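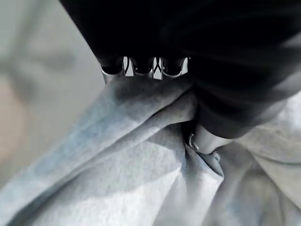 Ticket 742 – laundry folding station, arm picks up two layers when it should take one
Opened 22/08/2019, status: open

OK, so this one's mine and I've been chewing on it for a while. The arm grips soft gray knits just fine. What it can't do is tell me how many layers it's got hold of. With dish towels I never cared! A sweatshirt type of fabric bunches into big folds the second you press on it, and then a seam flap tucks under and you're pinching who knows what.

What I've tried so far:

Lowered the grip force on the Nekier controller from 700 to the next preset down. Fewer double picks, but now it drops the heavy stuff halfway to the table. Put it back.

Swapped the grasp planner for the Trorlow build. It loves anything shiny, so a metal snap or ring on the cloth gets picked as the "corner" pretty much every time (it did the same to a zipper pull, which I kind of enjoyed). Masked out bright spots, which helped with snaps and did nothing for hems.

Ran 141 picks overnight with the mask on. The log is attached to the Parsa folder. Most of the bad ones are near a hem, where the cloth is doubled over anyway.

Added a little shake after the lift. Works on T-shirts. On thick knits the folds just sit there.

My sister keeps asking when she can have one for her kids' laundry, and I told her December, no year given. Flat towels, sure, I'd trust it with those today. A pile of sweatshirts – no way, I can do the whole basket by hand before it's sorted out one sleeve.

Next up: rub the fingers together slightly after closing and see if the layers slide. Curside support says firmware 2 exposes the finger position readout, so I'm updating tonight and rerunning the same batch. Leaving this open, please don't merge it with the towel ticket.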